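Brultix opens its spring keyboard line to everyone, pink keys, green keys and all

8 December 2025
By the Brultix desk team

12 shares | 3 comments

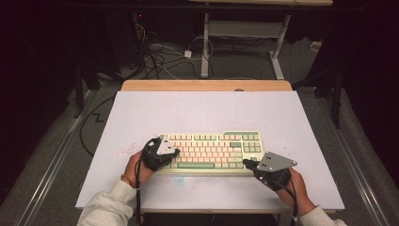 What we're announcing

I've been waiting months to write this one! Brultix is putting its pink and green mechanical keyboard colors on general sale, and you no longer have to join a waiting list to get a set. The color scheme is called Karnari (we named it after the street our first workshop was on, which was a very gray street, so don't read too much into it). You get rows of pale pink keycaps, a cream case, and sage green for the long space bar, the modifiers at the ends of the rows, and the whole block of arrows and navigation keys over on the right.

We ran Karnari as a small batch in May and it sold out faster than I could update the page. I'm sorry to everyone who wrote in and got my copy-and-paste reply. This time we've made a lot more of them, and we'll keep making them for as long as people want them.

Why pink and green

People ask me this a lot. The short version is that I sit at a desk all day and I was tired of looking at black plastic. The longer version is that we tried all kinds of pairs first. There was a yellow and navy set that looked like a sports uniform. There was an orange one I still like and everybody else in the office voted down. Pink and green kept coming back to the top of the pile, and once we softened the green down to something closer to a garden herb, we stopped arguing.

I also like that the green does a job. When your eyes are on the screen and you glance down for a second, the arrows are easy to find. I write long documents and jump around in them constantly, so I'm on that right-hand block more than I'm on the number row. Same goes for the space bar. It's a big green stripe at the bottom and it looks cheerful even when I'm answering email.

What comes in the box

The Karnari keyboard ships fully put together, with the keycaps already on. You also get a keycap puller, a small brush, and 12 spare keycaps in case you want to swap a few greens for pinks or the other way around. The cable is detachable. I'd hang on to the box if you move house a lot, the tray inside holds the keyboard nice and snug.

If you already own one of our older boards, the keycaps are going on sale as their own set too, and they'll fit anything we've made under the Enine name. Enine was our first line, and a good many of those boards are still on people's desks (mine included, with a coffee stain I've stopped trying to get out).

Setting up your desk around it

We had a lot of fun with this part! A full set of colors looks best with some plain space around it, so our advice is to clear off a bit more of the table than you think you need. I put mine down on a big pale board and was surprised how much brighter the pinks looked. A white desk will do the same thing. On dark wood the cream case stands out more and the green goes a little quieter, and plenty of our May customers liked that better.

Leave room for your forearms. I used to shove my keyboard right up to the edge of the desk, and my wrists didn't thank me for it. Now I pull it back toward the middle and rest my arms on the table, and typing all afternoon feels much easier.

For cleaning, unplug it, tip it over, and give it a gentle tap. Then go between the rows with the brush. A barely damp cloth is fine on the case. Please don't put the keycaps in the dishwasher. (Yes, someone did.)

Where to find it

You can order from the Brultix online store starting today. We're also stocking Karnari at Þrastardóttir, the stationery and desk shop that carried our very first batch. They'll have 51 keyboards on the shelf for the opening and one out on the counter, so you can go and type on it before you decide. I really do recommend that. Pictures are nice, but you want to hear the thing.

Our first full run is 3,295 keyboards. Store orders go out in the order they come in, and delivery can take up to 3 weeks while we work through the early rush. Gift wrapping is free if you tick the box at checkout, and there's a space for a note.

Questions from press and shops

If you write about desks, keyboards or home offices and want to borrow one, use the press form on our site and tell us where to send it. Shops that would like to carry Karnari can use the same form, just pick "retail" from the menu. It all lands in the same inbox and I read every message, usually first thing in the morning with my Enine and a large coffee.

3 comments | Share this release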